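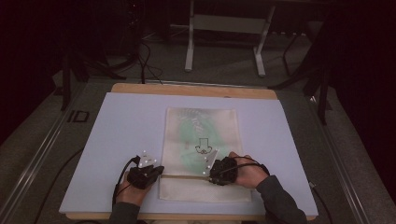 Cream fabric bag with green print, laid flat.

Drorix Haldane Rowing Seat Pad

The Haldane is a shaped foam pad for sliding seats in club singles, doubles and eights. It also fits the Girketti indoor rower with the wide strap set, sold separately.

The foam is closed cell, so it does not soak up water from the bilge. Two cutouts sit under the sit bones and a shallow channel runs back to the tail. The underside has a rubber grip print - clean the seat top first or it will creep on long pieces.

Specifications
Width: 11.5 in
Thickness: 12 mm front, 15 mm rear
Weight: 84 g
Rower weight: up to 250 lb
Colors: black, navy

Fitting
Put the pad on with the channel toward the bow. Pass both straps under the seat deck, clear of the axles, and pull them snug. Roll the seat the full length of the slide by hand before you go out. The pad raises you a little, so you may want to drop your foot stretcher one hole.

Care
Rinse with fresh water after salt. Do not machine wash or leave in a closed car in summer.

Club orders
Packs of 70 ship from our Tivport warehouse. Allow two weeks in October, when most head race orders come in.

Replacement strap set: part no. 900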